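Sunday, late
Reading time: 2 min
Search this diary Go

I meant to stay away from the screen today, and of course by 9 in the morning I was back in the Rustton logs with a cup of coffee, trying to work out why the planner keeps asking for such roundabout paths near the kettle. The way I have it now, Fetetley hands over one pose for the kettle and treats the handle and spout as part of a single fat blob – safe enough, I suppose, but it leaves the arms precious little room to move in. So I spent the afternoon splitting the model into body, handle and spout, each with its own margin, and I got through 11 saved runs before supper, which pleased me more than it probably should.

Black things on a white table, the old headache for the depth estimates: 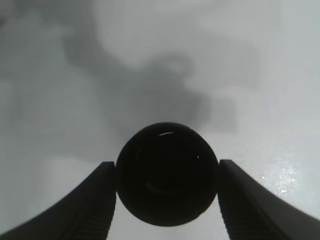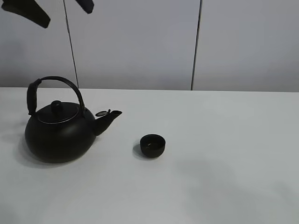
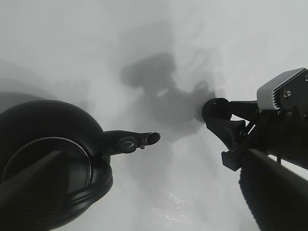
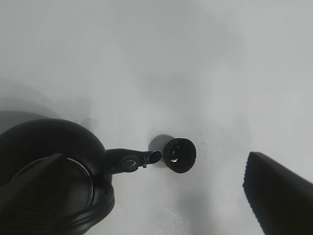
Tomorrow I want to try the Csizmadia filter with the margin down from 15 millimeters to 9, and only on the spout. If the planner still sulks I'll put the old settings back and go for a long walk instead.

Print this entry
E-mail this entry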